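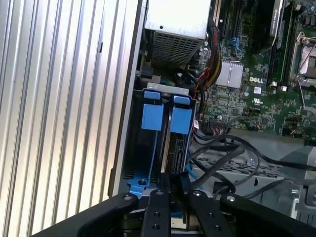

To: Grerkoretti hardware list
Date: 2 Jul 2026
Subject: Re: [hw] Dell towers, drive rails and power leads

Replying inline, with the parts that are already settled trimmed out.

> We have started on the Dell towers from the Nedelcu office and I would
> like one teardown order written down before anyone else opens a case.
> At the moment one person pulls the power supply first and another
> pulls the drives first, and the screws end up mixed.

Drives first. The drives carry data and need to be logged before anything else leaves the case. The power supply stays in until the board is stripped of its cables.

> Are the blue plastic parts in the drive cage worth saving? Punico
> takes mixed plastic by weight and we could send them with the fans.

Save them. On these Dells the blue parts are the touch points for tool-free removal: the carrier latches at the top of the cage and the rail that goes with them. A drive will not seat properly in the cage without its carrier, and a tower without carriers is hard to sell even as a bare case. Keep two with every chassis. Extras go in the bin marked RAILS. Reject any with a cracked tab or a stretched screw hole.

> What about the cables? I have been cutting them at the supply to save
> time.

Please stop cutting them. A supply with cut leads is scrap. With its leads intact it can be tested and reused. Red is +5 V, yellow is +12 V and black is ground on a standard loom, but check with a meter before trusting the colors, as Dell has used non-standard pinouts on some older models. Mark each supply with the model number of the tower it came from, and do not put it in another make of machine.

The thin multicolored wires along the edge of the board are a separate matter. Label each plug before removing it. Pull on the plug body and never on the wires.

> Can the heatsink on the chipset come off for the aluminum bin?

Not if the board is going to be sold. The thermal compound hardens with age and a chip can lift with the sink. Leave the chipset sink in place and brush the dust out of the fins. On boards already failed at test, remove it last.

Proposed order, for comment:

1. Unplug, hold the power button for 4 seconds, open the side panel.
2. Write the service tag on the job sheet.
3. Disconnect and remove drives. Log serial numbers. Return carriers to the cage.
4. Remove expansion cards, then memory. Bag separately.
5. If the processor has been taken out, close the socket frame and lever so the contacts are covered.
6. Label and disconnect the small front panel leads.
7. Disconnect the main power leads and remove the supply.
8. Remove the board and put it in an antistatic bag.

Step 3 is the one people skip. In June we had 40 drives on the shelf with no tower number against them, and all of them had to be wiped and sold as untested. The Skinelora sheet now has a column for the tower number. Fill it in before the drive leaves the bench.

The current batch is 100 towers. Comments on the order to the list, please, with the step number in the subject line.

Hardware list maintainer
Grerkoretti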